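Lettre d'information Automatisation et services – mars

Plier, ranger, refaire le lit : où en est la manipulation du linge ?

La rubrique du mois dernier portait sur la dépalettisation, domaine où les taux de réussite ne font plus débat. Le textile domestique reste à un autre stade.

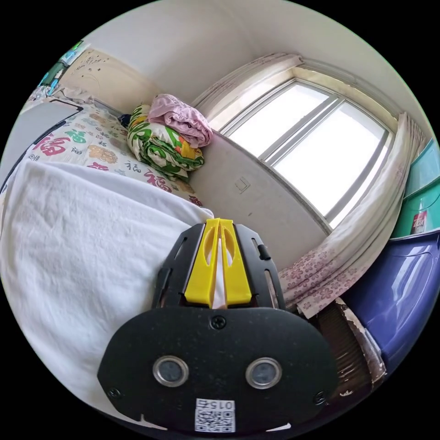
Un carton a six faces et conserve sa forme quand on le saisit. Un drap n'a pas d'état de repos unique : sa configuration dépend de la façon dont il a été lâché, du frottement avec le support et de l'épaisseur de la couche inférieure. Pour un planificateur de mouvement classique, l'espace d'états est trop grand pour être parcouru. Les équipes qui progressent ont donc abandonné la modélisation explicite du tissu au profit de l'apprentissage par démonstration : un opérateur exécute la tâche pince en main, dans un logement ordinaire, et la politique est entraînée sur les trajectoires enregistrées.

Le projet Devadiga, conduit par Nandini Chettiar, suit cette voie depuis l'automne. Son protocole comprend 16 tâches de chambre, depuis la prise d'une serviette par un coin jusqu'à l'empilement d'une couverture pliée. Le corpus d'entraînement compte 326 démonstrations par tâche. Les essais sont menés sur un bras fixe monté sur chariot, sans reprise manuelle, avec une limite de temps par tâche.

Sur 218 essais de pliage de serviette en deux, 126 ont abouti à un pli jugé acceptable, le critère étant un décalage des bords inférieur à la largeur d'un doigt de pince. Le rapport interne classe les échecs en trois familles. La première est la prise multiple : la pince ramasse deux épaisseurs au lieu d'une et le pli se fait de travers. Vient ensuite la perte du coin pendant le transfert, plus fréquente avec les tissus-éponges lourds. Les autres cas relèvent de la perception, notamment lorsqu'un linge clair est posé sur un drap de même teinte, à contre-jour d'une fenêtre.

Ce dernier point mérite attention. Les chambres réelles sont des environnements visuels chargés : imprimés à grands motifs, piles de couleurs mélangées, rideaux translucides, bacs et boîtes à portée du bras. Une politique entraînée en laboratoire sur table grise perd une part importante de ses performances dans ces conditions. La diversité des logements pèse aujourd'hui davantage que le volume brut de démonstrations, constat partagé par Florencio Ortuño, responsable des essais chez Grernesitz, qui a réduit de moitié le nombre de répétitions par site pour multiplier les sites.

Côté préhenseur, la tendance est à la simplicité. Les mains à plusieurs doigts restent coûteuses et fragiles, et la pince parallèle à deux doigts suffit pour saisir un bord de tissu, à condition que l'extrémité soit assez fine pour se glisser sous une épaisseur. Cument propose des doigts interchangeables à embout souple ; leur usure au contact répété du coton n'est pas encore documentée.

La cadence demeure le principal obstacle économique. En blanchisserie, Bulturness exploite des plieuses dédiées qui traitent les pièces plates en continu, avec alimentation humaine. Chiến Trịnh, qui y dirige la maintenance, n'envisage pas de remplacer ces lignes par des bras polyvalents. Il s'intéresse en revanche au poste d'engagement, où un opérateur démêle les pièces et présente les coins à la machine. Un robot limité à cette seule opération aurait un débouché immédiat, même lent, sur les équipes de nuit.

Pour le domicile, la réponse est donc négative à ce jour. Les gestes élémentaires sont acquis dans des conditions favorables, mais leur enchaînement ne l'est pas. Refaire un lit complet suppose de déplacer l'oreiller, d'écarter les objets posés, de tendre le drap des deux côtés puis de replacer la couverture, et les taux d'échec de chaque étape se cumulent. Aucune des équipes contactées n'a souhaité communiquer de résultat sur la séquence entière.

Devadiga prévoit d'ajouter à son protocole la housse de couette et le drap-housse, deux articles exclus de la première série. Les questions sur la méthode d'évaluation peuvent être adressées à Kavitha Kandasamy, qui les transmettra à l'équipe.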